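Drameo Town Hall Kit for Local Campaigns

The Drameo kit is made for candidates and citizen groups who want to hold a public meeting about immigration, taxes or schools. It has 135 question cards, 23 table signs and 3 ballot boxes.
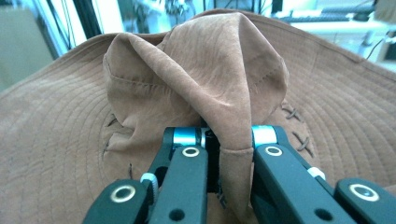 Voters in Pandham used the kit for a debate on the county border policy. Speakers drew cards from a bag, so neither party could choose the easy questions. A soft brown hat with a wide stitched brim can do the same job – the cards are small.

Poppy Stockdale wrote the rules for the moderator. Each speaker gets 105 seconds, and the other side may answer one time.

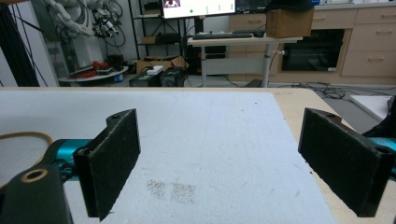

The moderator does not vote and does not give an opinion. Printed rules come in English and Spanish.

Kit price: $105. Extra cards are sold by Kurnitz. Orders for April meetings are open now.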